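Resealing the worktop, and a note on water absorption

2/10/19

The kitchen worktop has been down for three winters and the sealer has worn out on the stretch next to the sink. Water used to bead there. Now it leaves a dark patch which takes most of an hour to fade. The rest of the run is sound, so I only treated the worn part, plus a hand's width either side to avoid a visible line.

The slab came from Purkik, who supplied no data with it beyond a care leaflet recommending "regular sealing". That is not an interval. I now do a drop test every December: a teaspoon of water, left for ten minutes under an upturned glass, then wiped off. If the stone has darkened, it needs doing.

I have used two sealers. Custel is solvent-based, smells for two days and lasts. Asarer is water-based, has almost no smell and needs a second coat. A 200 ml bottle of Asarer did the whole kitchen with a little left over. I went back to Custel this time because the windows could be left open.

Method, for anyone who wants it. Wash with plain water and a drop of washing-up liquid, rinse twice, leave overnight. Any damp left in the stone keeps the sealer out. Apply with a lint-free cloth, wait the time stated on the tin, then buff off everything that has not gone in. Dried residue is tedious to shift -- I spent an evening on it the first year.

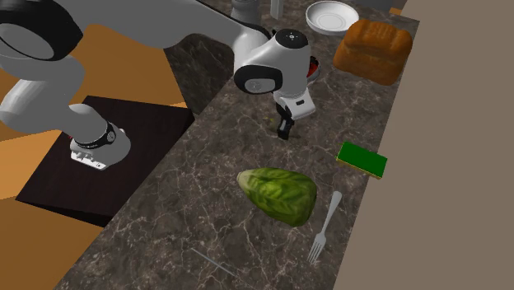
I also weighed an offcut before and after soaking, out of curiosity. Dry, it was 1378 g. The gain after a night in a bucket was too small for my kitchen scales to give twice running, so I can't put a percentage on it. A better pair of scales is on the list.

Sealing does nothing against acid. Lemon juice and vinegar will still etch polished marble, and the dull mark has to be repolished. The powder I use for that is from Krajčí, worked in with a damp felt pad. It copes with small marks. I have not tried it on anything wider than a mug ring.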